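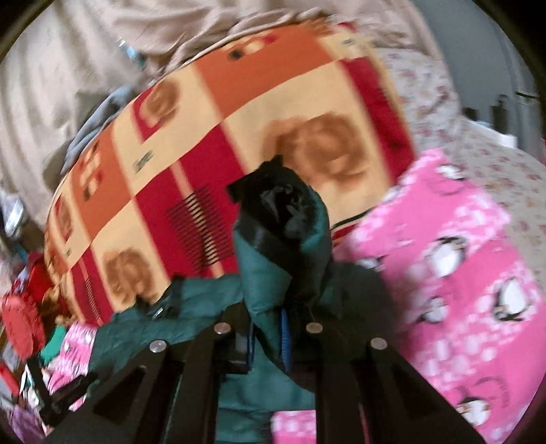

Padded jacket, collar end up.

Kukeo gear room notebook, Wed 15 May

Long day, two jobs, one of them finished. I was supposed to be in the gear room by nine but Amr had the key, and Amr was at the dentist, so I stood outside with a tent under each arm like a lost scoutmaster until Shaimaa turned up with the spare. Put the kettle on first, obviously.

The plan was the Zadell fly (leaking) and the Useden stove (sulking). I also meant to sort the tent pole drawer and did not.

Zadell fly

Background for anyone who wasn't on the November trip up Belkadi: the Zadell let in water on the second night, on the uphill side, and Subira woke up with one wet foot and a lot to say. We blamed condensation at the time. Then Anas took the same tent out in spring, wind from the other side, and got a drip in the same place, right above where your shins go. So I don't believe in the condensation any more.

Pitched it in the yard, inner out, and ran the hose over it on the gentle setting while I sat inside with a headlamp and a dish towel. It's a very undignified way to spend a morning and I kind of loved it! Shaimaa did the hosing. We started low and worked up, a good while on each panel before moving on, so that a leak high up wouldn't run down the cloth and fool us into thinking it came from lower.

Lower panels dry. Door zipper dry, even with the flap folded back. Then she got to the ridge seam and after 12 minutes I had a bead forming on the inside, just behind the guy point. It sat there, got fat, and ran down the seam toward the foot end before it dropped. So the drip over the shins starts a good arm's length away from the shins. I marked the spot with chalk on the inside.

Took the fly down and dried it over the railing. Once it was dry I could see the seam tape had lifted at the guy point, maybe from being stuffed the same way every time, maybe from Anas hauling on that line like he's docking a ship. The edge came up with a fingernail. Peeled back the loose part only and left the rest alone, as it's still stuck down hard and I'd only make things worse.

Cleaned the strip with rubbing alcohol on a rag, let it flash off, then brushed on seam sealer. Thin coat, worked in with a cheap stiff brush, then a second thin coat after lunch. I used the silicone kind. Note to all of us: the tube in the blue tin is for the coated flies and will NOT stick to the Zadell. I've written that on the tin now in fat marker, but people don't read tins.

Fly is hanging from the ceiling hooks overnight. Please don't pack it. Please don't lean the paddles on it either.
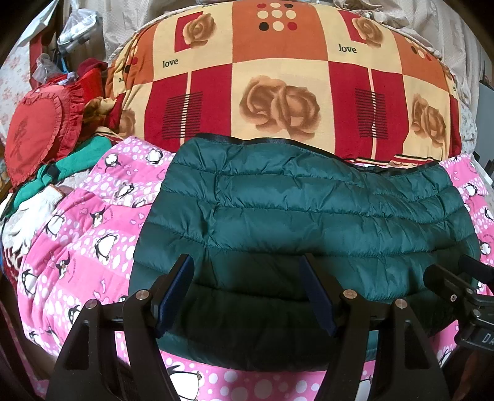
Useden stove

Ilham's complaint was that it roars and then does nothing, and that it took forever to get a pot going last time out. Fair. I ran it before touching anything, 1000 ml of tap water in the big pot with the lid on, sheltered behind the bench. Flame was yellow at the tips and leaning to one side, and the pump needed topping up over and over. I lost patience before it got to a proper boil. Wrote down "bad" in the log, which I'll admit isn't a measurement.

Took it apart on a tray (learned that the hard way with the old one, I still think there's a jet spring living under the radiator). The pump cup was stiff and a bit shrunken. Rubbed oil into it, flexed it with my thumbs, left it to soak while I did the jet. The jet had a crust on it. Pricked it, soaked it, pricked it again, blew through it, held it up to the window. Nice round dot of light by the end.

The fuel filter was the thing I hadn't thought of. It came out the color of tea. I don't know who filled the bottle last and I'm not asking, but it smelled like something that had been sitting in a shed. Drained the bottle into the waste can, rinsed it with a splash of fresh fuel, filled it again and wrote the date on a strip of tape.

Back together, it lit on the second go. Blue, even all the way around, and quieter. The pot boiled while I was still looking for my mug. Shaimaa wants it timed properly against the other stove and she's right, so I've left the log page open with the columns ruled. Same pot, same water, same spot behind the bench, lid on.

What I haven't fixed is the leg that folds under by itself. The rivet is worn. It stands up fine if you set it down with that leg facing you and don't bump it, but I wouldn't want to be cooking pasta on it in a crowded porch. Amr thinks he can drill it out and put in a small bolt. I'd like to see the bolt first, as the last one of his was meant for a shelf.

Odds and ends

Subira dropped in at lunch with oranges and a question about the Belkadi map, the laminated one. It isn't in the map box. If it's in your car, bring it back. She's thinking of going up again by the stream side, staying low the first night and leaving the ridge for the morning. I said I'd come if the Zadell holds, and that if it doesn't she can have the side with the drip.

She also thinks we pitch with the foot end too low and that half our trouble in November was water pooling at the hem. Could be. We didn't look at the hem at all today and I wish we had, with the hose right there. Next time.

Paper towels are out. Sealer is down to two tubes, one of them already open and going gummy at the neck. Rubbing alcohol fine.
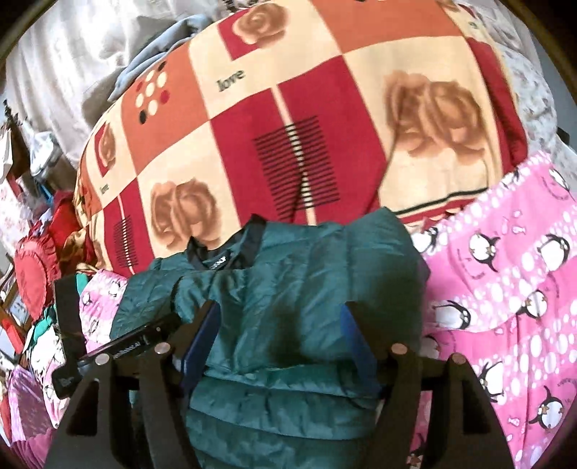

Quilted jacket, label in the collar.

Tomorrow

Check the sealer with a fingertip before anything else. If it's tacky, dust the seam with a bit of talc and leave it another day. If it's dry, pitch in the yard and hose the ridge again, and this time somebody else sits inside.

Then the hem, foot end, with the fly pegged low and then pegged high so we can settle it with Subira.

Stove timing once Ilham is around, seeing as it was her complaint and she'll want to hold the watch. Ask Anas about the spare guy lines, and tell him about the seam (nicely). Pole drawer if there's any daylight left.

Key is back on the hook. Amr has been told.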